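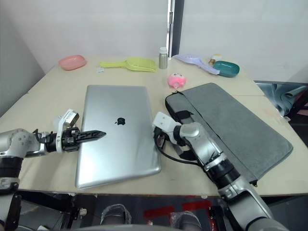 Laptop-packing robots pass a milestone at Gutgate

February 13, 2022

The team at Keredik has now recorded 1,792 practice runs for its two-armed robot project at the Gutgate workshop, and people there are pretty thrilled about it.

Each run is one attempt at an everyday job, guided from start to finish by a human operator. The recordings go into a growing collection that a learning system will study, so that one day it can try the same jobs by itself. Putting a laptop into a padded sleeve is the current favourite, and also the one that causes the most groaning.

"Everybody thinks it's going to be easy, and then they try it," said Jessie Lamont, who runs the recording sessions. "A sleeve is soft. It folds, it slides, it bunches up when you push. You need one hand to hold it and the other to guide the laptop, and you're making little corrections the whole way. Those little corrections are exactly what we want to capture!"

Of the runs recorded so far, 1,446 have passed checking and will be used for training. The rest haven't been thrown out. Lamont's group keeps the fumbles in a separate folder, and hopes to use some of them later to teach the system how to recover after a bad grip.

The operators work in short turns, with a break after every 36 runs. A fresh operator makes smoother movements, Lamont said, and smoother movements are easier to learn from. New operators spend their first couple of turns just picking things up and putting them down again, and those turns aren't counted.

Part of the fun is in changing the setup. Between runs the laptop and sleeve are turned to a new angle, and small household things are shuffled about on the table – soap boxes, a scoop, a brush, a little pink piglet toy that has become a bit of a mascot. A system that has only ever seen a bare, tidy table tends to get lost as soon as somebody leaves a bottle on it.

The project is shared with Lusov, which writes the learning software, and Dewulf, which handles storage and checking. Early tests on a small slice of the collection were rough, with plenty of sleeves pushed around the table and very few laptops inside them. Lamont was delighted all the same. The arms were going for the open end of the sleeve, she said, and a few weeks earlier they hadn't even managed that.

The next target is 2,219 runs, which the group hopes to reach before the end of February. After that the operators will move on to closing the zipper, a job that Lamont has tried several times and describes as "wonderful and awful".

Gutgate is also looking for more people to take a turn at the controls. No background in robotics is needed, and training is given on site. Left-handed operators are especially welcome, as the group has only one so far.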